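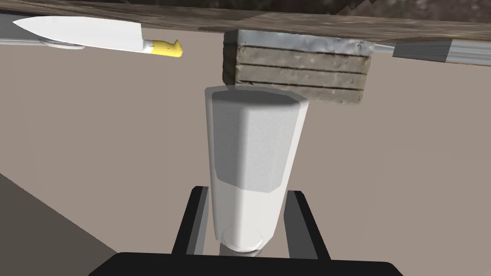 *Gripper fingers either side of a white eight-sided canister, in one of the simulated kitchen set-ups used for the Staner comparison.*

Su-bin Ha keeps two windows open on her desk at Florness. One shows the gripper in simulation, the other a table of numbers. She spends most of the morning looking at the table.

Her team has spent since March trying to decide between two grippers for a kitchen arm. The Alcantara has short, stiff fingers. The Dullton has longer ones that give a little when they meet an object. Both fit the same wrist and both cost more than the team would like.

Buying one of each and testing them on a bench would have taken most of the year's money, so the first round was done on a computer. Each gripper had 288 attempts at picking up household shapes, with the wrist camera in the same place every time.

The canister gave the most trouble. It narrows towards the base, and it has flat sides with edges between them. Stiff fingers want to meet two flat sides squarely. If the wrist is turned a few degrees off, they meet the edges instead, and the whole thing twists as it is lifted.

"With a round cup you don't care which way it's facing," says Kristof Martens, who wrote the controller. "With eight sides you do, and the camera has to tell you."

That is harder than it sounds with a white object in flat light. One face looks much like the next. Martens first tried to find the edges from shading alone, then gave up and used the outline of the top. The change added 90 milliseconds to each attempt, and he has left it in.

The softer Dullton fingers coped better with a badly judged angle. They did worse with the knives, where the handles tended to roll between the pads. Dzintra Navickas, who runs the test rig, thinks this may come down to the friction values in the software, and she doesn't want to drop either gripper on the strength of it.

"I've seen a model hold things that fell straight out of the real one," she says. "I've seen it go the other way too."

She has asked for a loan of both units for a second round of 396 lifts on a real bench. Alcantara has agreed to six weeks. The Dullton is still waiting for a part for its mounting plate, and Navickas has started machining one herself.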